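Altville Community Church is hiring a part-time parish life coordinator. The position is 15 hours a week, paid hourly, and reports to the pastor, Rev. Jenő Orbán. We would like the new coordinator to start in June.

The job is based at the parish house next to the church. Some evening and Sunday hours are required.
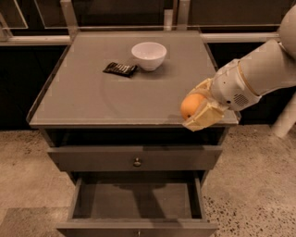
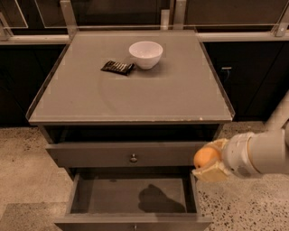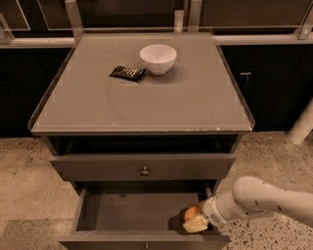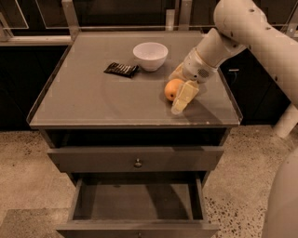 *Nightstand with a white bowl on top.*

## About the church

We are a congregation of some 44 households, mostly from Altville and the farms east of town. The church began as a Hungarian-speaking mission, and the building still carries the name Győri Hall over its side door, after the family that gave the land. Worship is now in English, with one Hungarian hymn most Sundays and a full Hungarian service at Christmas and Easter. You do not need to speak Hungarian for this job.

Sunday worship is at 10:00 a.m. with coffee afterward. We have a Wednesday supper during the school year, a small choir, a Bible study, and a home visiting group. The parish house has a kitchen, a meeting room, the church office, and guest rooms upstairs that are used by visiting preachers and by families who have a relative in the county hospital.

## What the coordinator does

- Keeps the church calendar and the room bookings for the hall and parish house
- Puts together the Sunday bulletin and the monthly newsletter
- Answers the office phone and email during posted hours
- Schedules readers, greeters, and coffee hosts
- Arranges home and hospital visits with the visiting group, and makes a few visits each month
- Books the guest rooms, meets guests when they arrive, and keeps the linens and supplies stocked
- Orders food for the Wednesday supper and is present for setup
- Keeps the membership list up to date, including baptisms, weddings, and funerals

The coordinator does not handle the offering or the payroll. Cleaning of the church and parish house is done by an outside service. Music is planned by our choir director, Byung-chul Yook, and the coordinator will need his hymn numbers before the bulletin can be printed. He sends them by Tuesday night.

## Hours

Office hours are Tuesday through Thursday mornings, 9:00 to noon. The remaining hours go to the Wednesday supper, Sunday morning, and visits. You will have one Sunday off each month. During the week before Easter and the week before Christmas the hours are longer, and the extra time is paid or can be taken off later, whichever you prefer.

## What we are looking for

Required:

- At least 3 years of work or steady unpaid service in an office, church, school, or care setting
- Clear written English and comfort with email, word processing, and a shared calendar
- A driver's license and use of a car (mileage is paid)
- Willingness to have a background check
- Discretion. You will hear about illness, money trouble, and family matters, and these stay in the office.

Helpful:

- Experience with newsletter layout
- Food handler's card, or willingness to get one
- Some Hungarian or Korean

You do not have to be a member of this church or this denomination. You should be comfortable working in a Christian congregation and attending worship on the Sundays you are on duty.

## Pay and leave

The hourly rate depends on experience and will be discussed at the first interview. Paid leave is 7 days a year. There is no health insurance with this position. The first three months are a trial period, after which you will sit down with the pastor to go over how the work is going on both sides.

## How to apply

Send a one-page letter and a résumé to the church office, by mail or in person. In the letter, please tell us about your work so far and which mornings you can be reached by phone. Include the names of two references, one of whom should not be a relative or a close friend.

Interviews will be held in the parish house and take an hour. Second interviews will include a short writing task, usually a bulletin notice.

We will read letters as they come in and keep the position open until it is filled. Everyone who applies will get a reply.

Posted April 4, 2019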